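November
By the newsletter editor

What I'd do with the equipment money

It's that time again when the people upstairs want a figure from everybody for next year, and for the first time ours has a robot in it from the start instead of being squeezed in under "sundries" in the spring. I promised in the last issue that I'd write up how we got to the number, so get yourself a tea, because I do go on a bit.

For anyone who has joined us lately, Nellenel is our fetching and tidying project, and the whole idea is an arm that can pick ordinary household things up off a shelf or a floor and put them somewhere sensible. I had assumed (everybody assumes!) that the arm would swallow the budget and the rest would be pocket money. So I sat down on Tuesday with last year's receipts and a highlighter, and had a bit of a shock at how much had gone on the stuff around it.
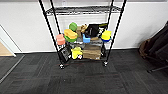

Props are the bit I'd never have thought to cost properly. You want plenty of variety, because a gripper that's happy with a box can get into a terrible tangle with something squashy, and variety is exactly what gets bought in dribs and drabs by whoever happens to be near a shop. Our receipts were a mess of tiny amounts with no order to them at all. A sponge, a cup, a cardboard box and a yellow plush toy all living on one rack looks like a jumble sale, and each came in on its own slip of paper, mostly crumpled. Next year props get their own line of £200, spent in one go at the start, and I've asked for a second of everything soft, as the soft things wear out first. I'd also say spend the extra on shelving with wheels. Ours is a wire unit on little castors and I'd buy the same again tomorrow, as we change the layout constantly and I've no wish to empty three shelves every time.

Then there's the big one, grippers. We had two quotes in. Landico were the cheaper on paper, but their price left out the mounting plate and the spare fingers, and by the time I'd added those back it came to £2,000 all in. Gitwood quoted a touch more with the spares included and a person on the end of the phone, and that last part swung it for me. I've lost whole afternoons to a support form. If you're comparing quotes of your own, ask each firm for the price of a full set of replacement fingers before you ask them anything else! It tells you a lot about how the rest of the conversation will go.

The wrist camera is a separate line again. I tried to talk the team out of it, I'll admit, having looked at the view from the head camera and thought it was plenty. Then I sat and watched the wrist feed over lunch, and I could see how close in it gets, with the fingers and the floor and the thing you're after all in one view. So it's in, along with a spare cable, and I have stopped arguing.
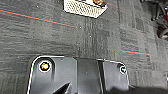
The wrist camera's view, with the gripper up close and the white basket ahead on the carpet.

Floor space doesn't cost us anything extra on paper, but do put it in your plan anyway. Measure the area with the arm at full stretch, then measure it again with everybody's chairs and bags in the room. We planned ours from a drawing and had to redo the lot. Floor markings are pennies and still need somebody to remember to order them.

Last of all, I've put £500 aside for repairs. We got by on less last year, but only by borrowing a part from the people at Pavlović, who were extremely nice about it and whom I don't want to ask twice. If it isn't spent by the summer it can go towards a second rack, and I already know where I'd put it.

The form goes in at the end of the month. If your group has a line on its list that I've forgotten, send it over before then and I'll pinch it.

Comments

Training time! We budgeted for the kit and forgot that two people would be out for a week learning to use it.

Second the point about finger prices. We found out ours were sold in sets only, and we'd broken one.

Is the £200 for props just for the new things, or does it cover replacing the old ones as well? Ours go missing faster than they wear out.

Would you share the spreadsheet? Happy to swap it for ours, though ours has no highlighter on it.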